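Handout for session 6, Faults and Safe Stops. Friday's group gets the same one.

Right, this week is the filing job at Zistthorpe, and I've picked it because it's such an ordinary task and it still went wrong in a way that cost us an afternoon (mine, mostly!). The job was simple enough: open the lower door of the cabinet, take out a binder, carry it to a desk. We'd rehearsed it all through May and I was feeling rather pleased with myself.
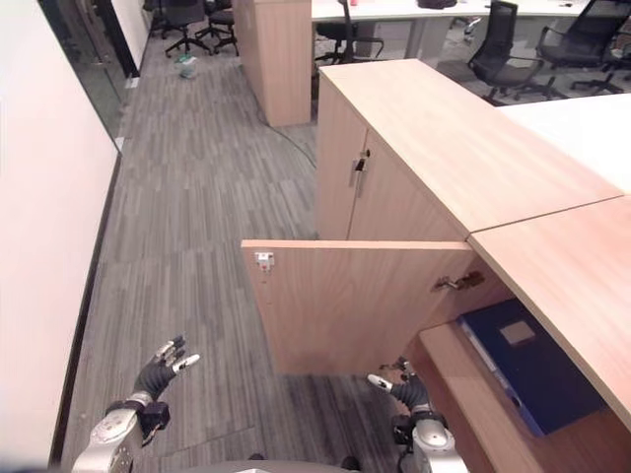

*Fig. 1. Lower door open, binder on the shelf, both hands forward.*

Have a look at how far the door stands out into the aisle. Our planner had the cabinet down as one solid box with the door shut, so once the door was open there was a big flat panel that the arms knew nothing about. I'd put that in my notes as "fix later". You can guess the rest. On run 17 the right forearm caught the door on the way out, the arm pushed harder to make up the lost distance, and the force limit never tripped. Saimi Kallio hit the stop button.

Why didn't the limit trip? It was set to 50 newtons, which is fine, but somebody had it averaging over five seconds. A short hard shove just got smoothed away. That somebody was me, and I'd done it to get rid of nuisance stops.

## What the grip was doing meanwhile

The second half of the fault is the bit I'd like you to argue about in the seminar. When the stop came in, the hand kept hold.
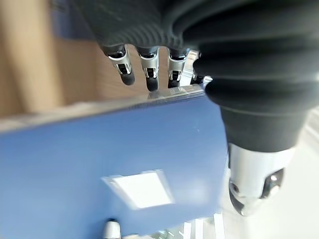
## Hold or let go?

Our stop cuts drive to the arms but leaves the fingers closed. With a binder, lovely, nothing lands on anyone's foot. With someone's sleeve in there it would be dreadful. Anahera Tipoki wants a separate release button on the pendant, and I've come round to her view, though I'd want a guard over it.

Then there's the furniture. We moved on to checks under the desk, where the hand has to go up against the wood with brackets and thin wires close by, and the same averaging setting was still loaded.

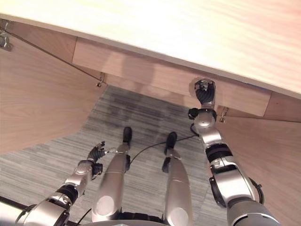

I only spotted it when I read the config back aloud, line by line, before enabling the arms. Please do this every time, even if you feel daft. If a limit has a time window next to it, say the window out loud too.

For next week:

- Read the Brouwer notes on force limits, sections 5 and 6.
- Write half a page on hold versus release, and pick a side.
- Bring your own risk sheet for the Cetport exercise, with open doors drawn in.

Sheets in my tray by noon, please.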